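Home | Galleries | Workroom | Notes | Contact

Sorting bins, mostly
2019-06-06, posted by Stenley Workroom

I've been wanting to redo our bits-and-pieces storage since December, and this week I finally got to it! We had 43 odds and ends living in one giant drawer (yes, I tipped it all out), so I'm trying a bin for each kind of thing and a table with nothing fancy on it. Click around, there are more galleries up top.

The row
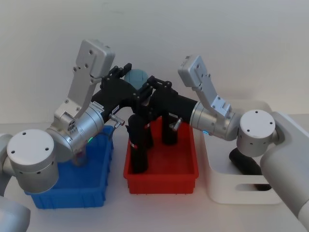 Color is how I remember where anything goes, and labels never last five minutes with me. So it's three bins in a row, with a blue one and a red one in there, and the white tabletop makes the colors really pop. I'm so happy with that!

I did think about stacking drawers from Tusside, but they wanted 14 weeks for delivery and I am not that patient.

Over the red bin 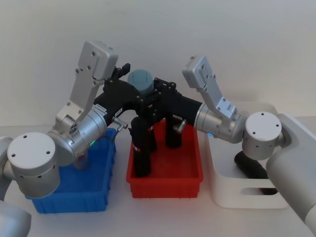

Still to come

The shelf wall is next, plus the Santoso crates if they ever show up. I have roughly 17 jars to find a home for too, so wish me luck!

Contact: Stenley Workroom, Unit 809 | © Stenley | Back to top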